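Hedar's good practice sheet for hand-held grippers runs to 12 pages. I've read it so you needn't. Most of it is padding.

1/ "Close the jaws fully before each run." Fine. No quarrel with that one.
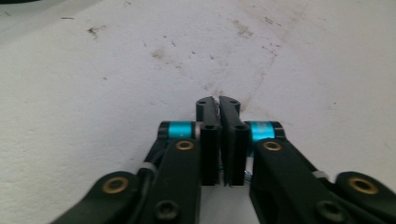
2/ "Keep the work surface clean." Define clean? The sheet doesn't. Ours has scuffs and smudges and I'd like a number, please.

3/ "One item per gripper." Says who? Drerholm's rules allow two. Neither cites a test.
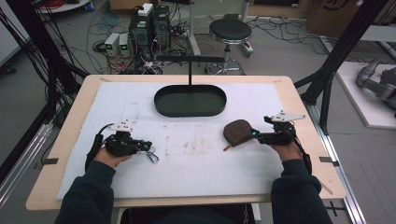
Pouch in the right gripper, left one empty. Rule 3 obeyed, under protest.

4/ Next revision due in September. I'm not holding my breath.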